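Rendetti Home Trainer: a summer with a robot that lives in a computer

By Morag Moncrieff

I should say right away that I wanted to love this one. My kitchen is small, my knees are not what they were, and the thought of a machine that could put the groceries away while I sit down with my coffee has kept me going through plenty of dull evenings. So when Rendetti released its Home Trainer, a program that lets you try out a kitchen robot on your own computer before anyone sells you a real one, I paid my 100 dollars and cleared most of August for it.

Setup was easy, easier than the old Pramex program I fought with last year. You pick a room, pick a chore, and choose whose robot brain does the work. I used the one from Dow, which comes in the box, and later the paid one from Ernuvham. Then you press start and watch through the robot's own eyes, and that part is pure fun — I had my sister on the phone for an hour while I told her every little thing it did!

I ran 547 chores with the Dow brain and 691 with the other, mostly overnight, and read the logs over breakfast. Both are good at plain jobs on an open counter. Tight spots are another matter, and so is deciding where to go first, which a person does without a thought.
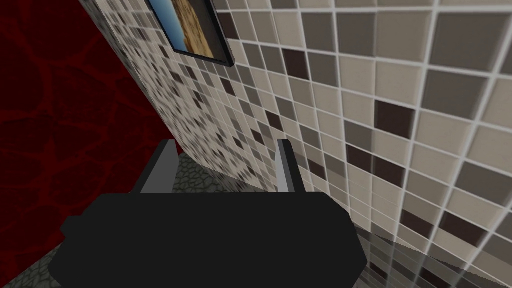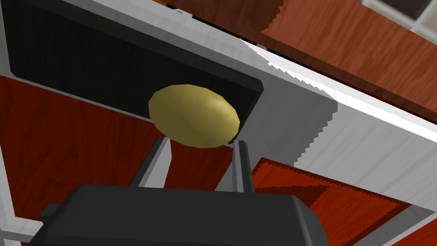 What I missed most was a decent way to score a chore. Rendetti gives you a pass or a fail and that's the lot, so a robot that got all the way to the last step looks the same in the log as one that never left the corner. I'd like some credit for getting close. With the fingers spread and that yellow egg-shaped thing just beyond their tips, I was leaning toward my screen like it was the ninth inning, and a bare pass or fail doesn't tell you much about a moment like that. The Pramex program, for all its faults, had a scale.

The rooms are handsome, if a bit loud for my taste. I give it 3 stars out of five. Buy it if you're curious and patient, and keep doing your own dishes for now. Updates are free for the first year, and the next one is supposed to add a pantry.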